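Gripper notebook, 7/11/22

Spent a good while at the kitchen bench with the hand-held gripper today, the one Begoña and I have been calling Drallia. We've still got the old M3 bolts in the linkage and I keep meaning to order longer ones (box of 50 from Rimitz, if they're in stock). New pads are on, glued with the grey stuff, and I'm pleased with the colour if nothing else!

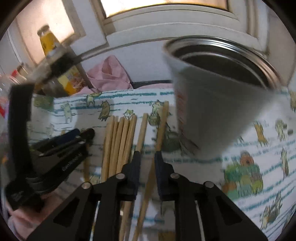
Chopstick between the pads, the others standing behind.

A chopstick is a mean test for a parallel grip, being thin and tapered, so any slop in the pivots shows up at the tips. I've set the trigger spring to 316 on Soudabeh's scale, down from the 600 we started with back in May, and my hand is much happier for it. Begoña reckons there's more to come off yet. I'd like to try it her way before I touch the pads again.

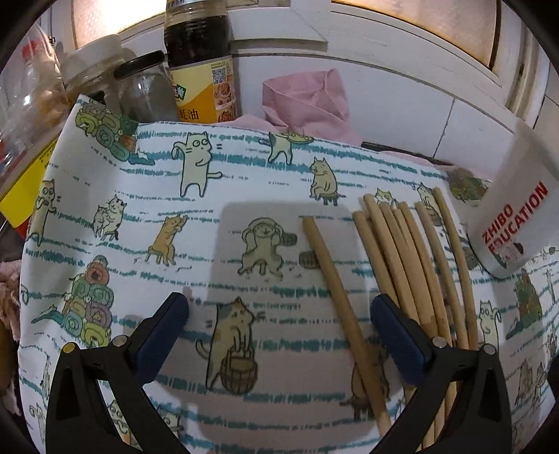
Fingers open over the cat cloth, one stick apart from the rest.

To do: file the left pivot, ask Soudabeh for her spare spring, and write up the pad glue properly, with curing times.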